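Topics: How Things Work > Boxes, Packing and Tidying

Why does a box need a lid?
By Despina Vasić

A box is a container with a base, sides and, in most cases, a lid. Cardboard is made from paper fibre. One kind has a wavy layer glued between two flat sheets. The waves are called flutes. They hold the flat sheets apart and make the board stiff, although it weighs very little.

A lid does two jobs. It keeps dust out, and it stiffens the top of the box. With the lid open, the sides can bend inwards if you press on them. Try this with an empty shoebox.

Packing is easier at a table. The top should be flat, level and wide enough for the box and the object side by side. Good light helps too, as the inside of a box is always darker than the table around it.

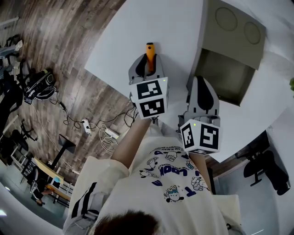
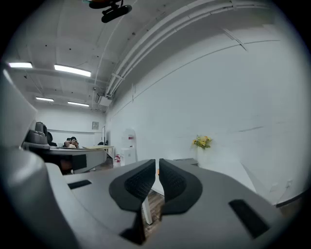 An object with a round cross-section, such as a cylinder, will roll if it is laid on its side. Stood on a flat end, it stays put. The flat end spreads the weight over an area, and the object only tips when its centre of gravity moves past the edge of that area. A tall, thin cylinder tips sooner than a short, wide one.

To pack a cylinder:
Open the lid fully.
Hold the cylinder near the middle and lift it straight up.
Lower it until it touches the base, then let go.
Fill any gap with crumpled paper.
Close the lid. If it springs up, the object is too tall for the box.

Word to know: flute, one wave in the middle layer of cardboard.

Comments (2)

Pacheco288: We did the shoebox test in class. The lid made a big difference.

Fenemau: My box had no waves inside, just one thick grey layer. Is that still cardboard?

Wikix uses cookies to remember your reading level. Accept | Settings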